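Bundis Home Contents Cover

Underwritten by Atstead Mutual
Product page last revised September 16, 2018

Bundis is a contents policy for tenants and owner-occupiers. It covers household goods, clothing, portable electronics and hobby equipment against fire, theft, storm, escape of water and accidental breakage. It does not cover the building, fixed floor coverings or built-in appliances, which are handled under the separate Nosel Building policy.

Who can apply

Applicants must be 18 or older and must live at the insured address as their main residence. Holiday homes, caravans and dwellings left empty for more than 60 consecutive days are outside the standard wording. Shared households may be insured under one policy if every adult occupant is named on the schedule. Boarders and short-stay guests are not treated as occupants.

Basis of settlement

Claims are settled on a new-for-old basis, with the exceptions below.

Clothing and household linen: settled at current value, taking age and condition into account.
Bicycles: new for old in the first three years from purchase, current value after that.
Computers and printers: nearest equivalent model on sale at the date of the loss.
Art, stamps and coins: agreed value only, if listed on the schedule with a valuation.

Where an item can be repaired economically, Atstead Mutual may pay for the repair in place of a replacement. Matching items that form part of a set are not replaced unless they were themselves lost or damaged, or the Matching Sets option has been taken.

Hobby and workroom equipment

Hand tools, craft supplies, models and bench equipment kept at the insured address are included in the general contents sum and need not be listed one by one. Cover applies indoors and in a locked garage or shed. Equipment used to earn income is excluded unless the Home Business option appears on the schedule. Consumable materials are covered at cost price. Wear, scuffing, staining and gradual deterioration of work surfaces are not insured events. 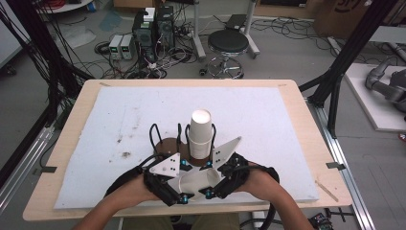
Paper cups and a hand-held gripper at a wood-grain table.

Excess

The standard excess is $100 for each claim. Customers may choose a higher voluntary excess when the policy starts or at renewal, and the premium is adjusted to suit. One excess applies where several items are damaged in the same event. No excess is charged on claims for replacement locks and keys.

Optional extras

Matching Sets: extends cover to undamaged pieces of a set where a replacement cannot be matched.
Away From Home: covers portable items anywhere in Australia and on overseas trips listed on the schedule.
Home Business: covers stock, samples and office equipment at the insured address.
Food Spoilage: covers refrigerated and frozen food after a power failure or breakdown of the appliance.

Options can be added during the policy year. They take effect from the date shown on the amended schedule and cannot be backdated.

Premiums and payment

Premiums are calculated from the postcode, the sum insured, the type of dwelling, the locks fitted and the claims history of all named occupants. Payment may be made yearly or in four instalments. An instalment that remains unpaid after the reminder period may lead to cancellation, and any claim lodged in that time will have the overdue amount deducted.

Making a claim

Report theft and malicious damage to the police first and keep the report number. Claims can be lodged online or by post. Attach receipts, bank statements, manuals or valuations where these are available. Damaged goods should be kept for inspection until the claim has been finalised. Assessments of water and fire damage are carried out by Hafþórsson Loss Adjusting, acting for Atstead Mutual.

Related documents

Bundis policy wording
Nosel Building summary
Contents calculator worksheet
Complaints and dispute resolution guide

The policy wording prevails over this page if the two differ.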